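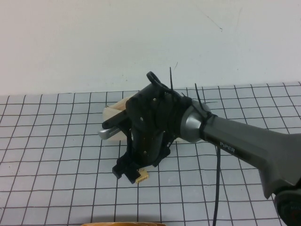

Zummont Cable Tie Kit, black, 200 pieces: review

Rating: 4.5 out of 5

I never thought I'd get excited about a bag of cable ties, but these have rescued our cloth-handling project and I'm very fond of them now!

A bit of background. We run a small arm at the Wornstead workshop, picking up soft things from a grid mat and putting them down again, over and over. It had been going beautifully until one afternoon in March, when the gripper cable worked its way out from the old ties (a no-name lot from the bottom of a drawer) and dropped into a loop in front of the wrist. On the next pass the lower jaw caught the loop. The arm kept pulling, the plug came half out of its socket, and the gripper lost power with the cloth still in it. I hit the stop and we all took a step back. No injuries, one chewed cable, and a very quiet tea break.

What bothered me most was that the fault came and went. With the plug half out, the gripper would wake up for a second if you nudged the cable, and a gripper that might close while you're fiddling with it is a nasty thing. So please, mains off before you put your fingers anywhere near it. We do that every time now, even for a ten-second job.

On to the ties. The kit comes in three lengths in a resealable bag, and the medium ones suit a wrist that size perfectly. The teeth bite with a proper click and they don't creep. I put one behind the wrist collar, and then ran the same pick-and-place routine 453 times over the following days with the cable staying exactly where I'd left it. The old ties had started slipping by pass 201, so I was grinning by the end of it.

They're also soft enough on the edges that they don't mark the cable sleeve, as long as you don't haul them tight. I did haul the first one tight (of course I did) and it pinched the sleeve, so that came off again. Snug is plenty. You should be able to twist the cable a little under the tie with your fingers.
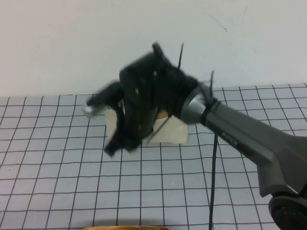
Gripper on the move, with the cable hanging below the wrist.

My one real grumble is the tails. They're long and stiff, and the little snips included in the kit are hopeless, more of a chewing tool than a cutting one. I left a couple of tails sticking up, telling myself I'd trim them later, and that's a bad habit around anything that handles fabric. A tail can snag a thread just as a loose cable can. And a badly cut stub is sharp! Use decent flush cutters and run a thumb over the end, gently.

Do remember that a tie only holds the bit it's wrapped round. You still need enough slack for the wrist to turn, and you still have to think about where that slack ends up. I now move the arm slowly through its whole reach and watch the cable all the way before letting it go at full speed.

I tried the Zarei hook-and-loop straps too. Lovely to undo, but they picked up lint from the cloths and lost their grip after 7 sessions. They've gone to the extension leads, where they're very happy.

Half a star off for those snips. I've already ordered a second bag.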